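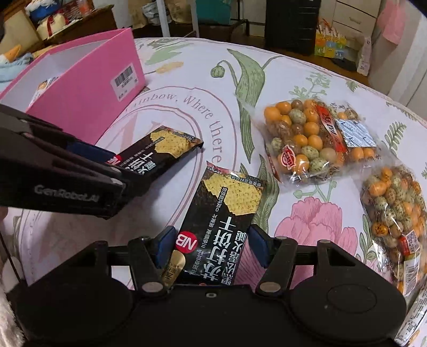 Kimutai Bakilana asked for the packet items to be split out from the pouch items, as a crimped seal and a bag of coated nuts fail in different ways under the same pads. The sheet now follows that order.

Hand-held gripper check, snack packing task, Fetunwood

1. Finger pads seated, no lifted corners. OK, both units.
2. Jaw travel free over full range. OK. Left unit slightly stiff near closed — recheck at 600 cycles.
3. Pivot caps and rail screws tight. OK.
4. Cloth flat, no folds under the packets. OK after smoothing.
5. Box open, clear of both operators' elbows. OK.

Comment, M. Nigatu: Item 3 was checked by hand only. Use the driver next time.

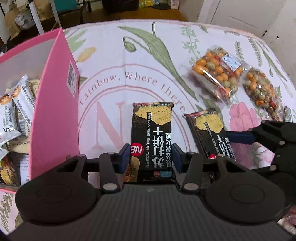 6. Packets gripped by the side edges, clear of the seal. OK. Squeeze only until the packet stops sliding; crushed crackers void the demonstration.
7. Grippers do not touch each other during handover. Not OK. Contact logged in demonstration 353, no damage found. Operator to pause 2 seconds before the second gripper closes.
8. Nut bags lifted from the middle. Not tested.

Comment, H. Hirano: Item 8 stays open until the replacement pads arrive in October. Do not record bag lifts before then.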